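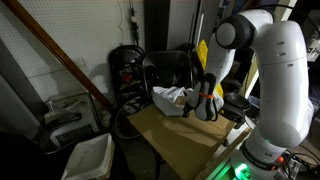
Perguntas frequentes — kit de manipulação Jarkura

O que vem no kit?
A garra com o conjunto de dedos, o suporte de fixação, o cabo de ligação e a licença do software para 2 postos. O braço é vendido à parte. Quem já tem um braço compatível pode encomendar só o kit.

O kit consegue pegar em tecido?
Sim. Panos, toalhas pequenas e roupa leve fazem parte dos materiais suportados. O pano pode estar amarrotado — não é preciso estendê-lo antes. Tecidos muito finos ou escorregadios exigem mais tentativas, e recomendamos ajustar a força de fecho no menu Garra.

Preciso de uma bancada especial?
Não. Basta uma superfície plana e estável. Cartão serve bem para cobrir o tampo, desde que fique preso nas pontas. Evite superfícies espelhadas.

Quanto tempo demora a instalação?
A montagem e a calibração fazem-se num dia de trabalho. A formação inicial dura 5 horas e é dada por Idrisa Kinyua ou Anjana Weerakoon, nas instalações do cliente ou à distância.

Quantas demonstrações são precisas para ensinar uma tarefa nova?
Para dobrar ou arrumar um pano, sugerimos começar com 200. Tarefas mais simples, como mudar um objeto de sítio, pedem menos.

Posso usar o kit sem vigilância?
Não. Deve haver sempre um operador junto ao botão de paragem. O kit não tem certificação para trabalho partilhado com o público.

Os dedos da garra gastam-se?
Sim, são peças de desgaste. Os conjuntos de substituição encomendam-se na loja, com a referência gravada na caixa do kit.

E se uma peça chegar com defeito?
Escreva para a assistência com o número da encomenda e uma fotografia da peça. Respondemos em 72 horas. A troca é gratuita durante a garantia.

É possível alugar?
Sim, por períodos mínimos de 2 meses. O transporte a partir do armazém de Gillville é cobrado à parte.

Página atualizada em 08/03/2021.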